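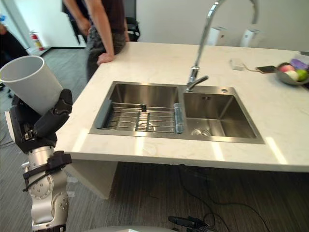
Ntombi Khumalo asks whether the Votport hand needs a new grip profile for every cup size. One profile covers straight and slightly tapered cups, plastic or paper. Handled mugs use a second profile, included in the kit.

Votport Multi-Finger Hand, Kitchen Kit

The kit fits any arm with the Witis wrist plate. It is meant for light pickup and handover work at counter height.

Rated load, closed grip: 300 g
Hand weight with wrist plate: 239 g
Grip profiles stored: 8
Wrist cable: 2 m
Finger pads: black, replaceable as a set

Grip force is set in software and holds its last value after a restart. Run the zero routine after each pad change. With thin-walled cups, start at the lowest force setting and raise it one step at a time.

In the box: hand, wrist plate, cable, spare pads, hex key, printed setup sheet. Arm and controller are sold separately.

Orders and spare parts through Brakley. Left and right versions ship at the same price; state which side when ordering.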